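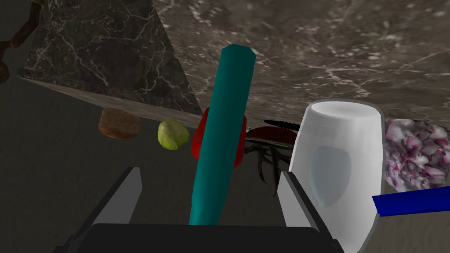 Teal rod between the two gray fingers, rendered view

How do you tell a real state TV clip from a doctored one?
Posted by Arvo Vainio

Hi all, hoping somebody here has more patience for this than my family does. I've gotten hooked on watching state television from countries where the government runs the only channel (the evening bulletins mostly — the harvest reports, the factory openings, the very long handshakes). I keep a folder on my laptop with 122 clips in it so far, and I've started writing little notes on what each one seems to be pushing.

My trouble is the subtitles. Nearly all of these come to me through reposts, and I don't speak the languages. Last month I had a clip where the newsreader supposedly claimed that people in the West line up all night for a bowl of soup. I repeated that at dinner, my niece looked it up on her phone, and a forum called Kiltow had a long thread saying the English text was a joke somebody wrote over a weather report. I felt pretty dumb!

So how do you check? Is there a place with full broadcasts, or do I need to pay a translator for every clip? I can spend 40 dollars a month on this and no more.

Lenni Partanen
Don't pay for every clip, you'll be broke by June. I did this as a hobby for years and my first step was always to find the longest version of the footage. Joke subtitles nearly always sit on something short, under a minute, with the channel logo blurred or cropped. If you can find the whole bulletin, look at what comes before and after your piece. A map of the country with little suns on it tells you plenty even when you can't read a word.

Second thing, look at who posted it first. Search for a still from the clip and sort by oldest. I once traced a "secret army broadcast" back to a comedy account that had 300 followers and a very clear note on its page saying everything there was made up. The reposts had dropped the note, of course.

For language, I ask for one sentence only. Post the audio in a learners' group and ask what the announcer says at such and such a second — people love showing off for one sentence, and you'll get three replies before lunch. Keep your 40 dollars for the odd one that really matters to you.

One more caution. A real clip can still have a slanted translation. "Our leader advised the farmers" and "our leader commanded the farmers" can come out of the same verb, and the second one gets shared more.

cikitz_fan
its all fake, both sides. just watch sports

Manolakis
Lenni covered most of it. I'd add that the written version of the bulletin is often on the agency's own site, sometimes in pretty stiff English, so try that before bothering anybody. Match it by topic and the names in it. I wouldn't throw out the soup clip either. Put it in a second folder for the hoaxes, with a link to the thread that caught it, and you'll start recognizing the same footage when it comes around again with new words on it.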